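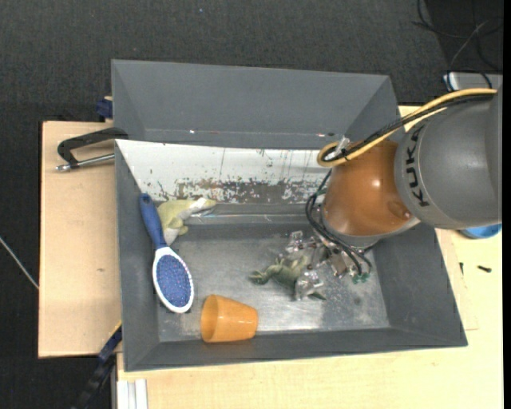
Thread last edited 12/28/18

Spent the quiet week between the puddings and the new year rewriting our grasp planner. A thread, mostly for the three people who asked and the one who asked me to stop.

The job sounds easy. Objects in a bin, arm above bin, pick one, put it somewhere else. A toddler can do it. The toddler doesn't have to wait for a collision check.

Old planner (Costov, written in August, regretted ever since) scored every candidate grasp as if the object were alone in the world. It loved the hairbrush. It would happily have driven the wrist through the side of the bin to get at that blue handle.

New one is called Rudell. It asks whether the arm can get there before it asks how nice the grasp would be. I'm told this is the order most people do things in.

Current favourite nuisance is the green toy frog. Or lizard. The label file says "frog", the bug tracker says "lizard", and for an entire afternoon the software thought we had one of each.

Thin bent legs are murder on segmentation. The mask comes back as a body plus some unrelated twigs, and the planner then proposes picking up a twig.

Fix was dull: merge small regions when depth says they touch. 51 lines, of which 9 do anything. The rest is me arguing with myself in comments.

Next, the floor of the bin. It's shiny metal. Depth on shiny metal is a work of fiction, so the planner kept finding excellent grasps on a reflection.

Tharushi Pathirana suggested we stop trusting depth near the floor and use the bin model instead. Took her one sentence. I'd been tuning a filter for two days and had grown quite fond of it.

The orange cup on its side is its own little saga. With the mouth facing sideways you can pinch the rim or go across the body. Costov picked the rim every time. Rudell picks the body, unless the wall's too close, when it sulks and returns no plan.

"No plan" used to be logged as "success, 0 grasps". I have left the commit that did this unattributed, as I know who wrote it and I have to live with him.

Planning timeout is now 60 ms per candidate. It was 90. Dropping it changed nothing I could measure except my mood, so it stays.

Wrist rotation still needs work. The cables come along for every turn and the planner has no idea they exist. For now there's a hard joint limit and a comment saying TODO — cables. There has been a comment saying TODO — cables since Penness, two planners ago.

Someone's asked whether we're releasing it. After the config loader stops needing a folder called "new_new_final", yes.

Back to it. The frog/lizard ticket has been reopened.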